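Dronside
Home Projects Gallery Notes Downloads Contact
Search this site Enter keywords Go

Grakley on cloth: time alignment, pose tracking and segment labels

Grakley is the part of our stack that turns two-handed demonstrations into training segments. It reads the left and right gripper streams and the head view, puts them on one clock, estimates a pose track for each hand, and cuts the result into labeled pieces that the policy trainer can load. Version 4 went into use in July. The pictures on this page are from cloth handling, the task that has forced most of the changes since then. Rigid objects were handled well enough by the previous release and are covered in the older gallery.

The side of each gripper is read from configuration at startup. The loader refuses a recording in which both streams declare the same side. Before that check existed, a swapped pair passed every later stage and only showed up as mirrored actions in training. 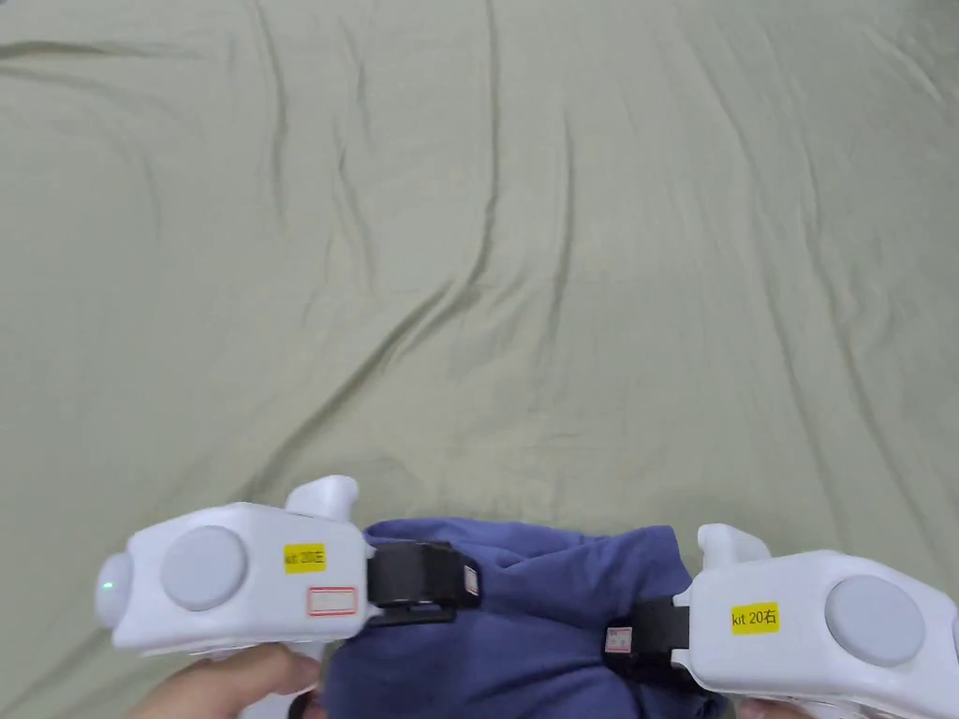
Why is cloth harder to segment than a box or a cup?

A rigid object has one pose, and a grasp can be marked from the moment that pose starts to follow the hand. Cloth has no single pose. Part of it can follow the hand while the rest stays where it was, so Grakley marks contact from finger opening and hand speed and uses the head view only to confirm.

Two grippers on a bunched cloth, one from each side. The bimanual label is assigned when both contact flags are set within 93 milliseconds of each other. Outside that window the two contacts are kept as separate events, and the planner sees a hold followed by a second grasp.

Pose tracking runs per hand. Each stream is solved alone first, then the two are joined in a shared frame using landmarks both can see. A close view filled by fabric gives the tracker very little: folds move and low-texture areas produce weak matches. Most of the usable features come from the background, and the background has its own problems, mainly people and chairs that change position between keyframes. Version 4 rejects a landmark when its residual grows over three consecutive keyframes. This costs some coverage in busy rooms - the drift is lower in exchange.

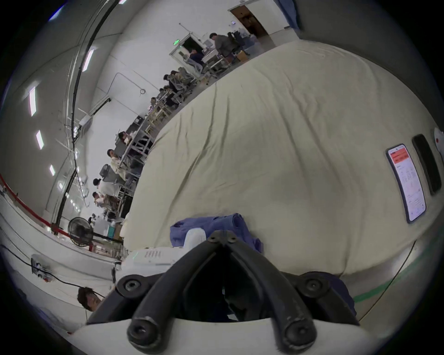
Roksolana Semeniuk
Perception and Tooling, Dronside

View from the tool, with blue cloth behind the fingers and a row of workstations across the room. The steep tilt is normal for this viewpoint. Gravity direction is taken from the inertial unit and not from the image, and the tracker makes no assumption that walls are vertical. Ceiling lights are masked by a brightness threshold before feature extraction, as their edges bloom and shift with exposure.

Anything else lying on the sheet, a phone for instance, is treated as static structure until it moves. If it does move, its landmarks go out with the rest under the residual rule. There is no object list to maintain.

Keyframes are stored in blocks of 1,000. The Polishchuk viewer opens a block directly and draws both hand tracks over the head view, and a reviewer can move a segment boundary there without rerunning the solve. Moved boundaries are written to a separate file, leaving the automatic ones intact for comparison. On the current cloth set, reviewers moved around 380 boundaries, most of them at release, where the fingers open slowly and the fabric stays in contact.

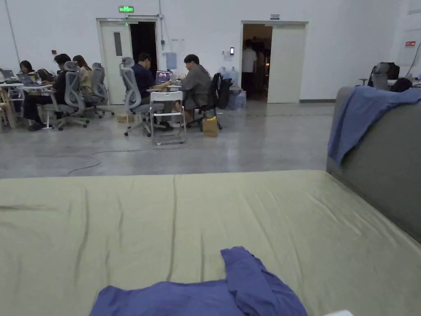

Scene context

Head view across the sheet with the clothing near the bottom. No gripper is in view, so this instant gets no hand position from the head camera. Grakley fills such intervals from the gripper streams and raises the uncertainty with time since the last sighting. Segments above the limit are exported with a flag, and Hinetti, the trainer, lowers their weight in the loss.

The blue blanket on the sofa is close in color to the clothing on the bed. The cloth mask was first seeded by color alone and would have a fair chance of taking both. It is now seeded from the last contact point and grown outward, with depth discontinuities as the stop condition. Color is still used inside the region to reject the sheet.

Known issues: release detection on thin fabric, and slow loading of long recordings in the viewer.

Filed under: Software / Perception / Bimanual manipulation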